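3.2 Participants et tenues

Les coureurs ont été recrutés en octobre auprès du club Druteo. Chacun a effectué six passages de 300 m sur piste, dont trois en tenue habituelle et trois avec le costume Grekari (cape et bonnet). L'ordre des passages a été tiré au sort, avec 5 min de repos assis entre deux passages. La fréquence cardiaque a été relevée tous les 100 m. La figure 2 montre une chaise de bureau noire à dossier.

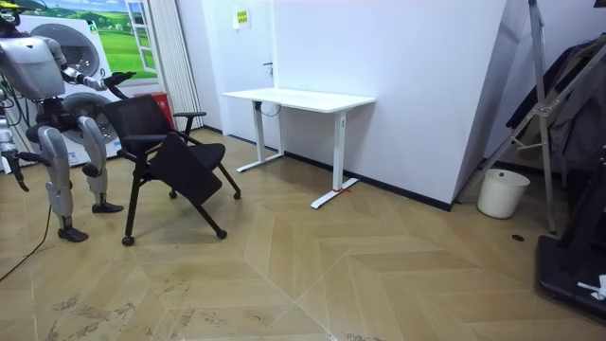 Figure 2. Chaise de bureau.

Les passages interrompus par la perte du bonnet ont été exclus de l'analyse.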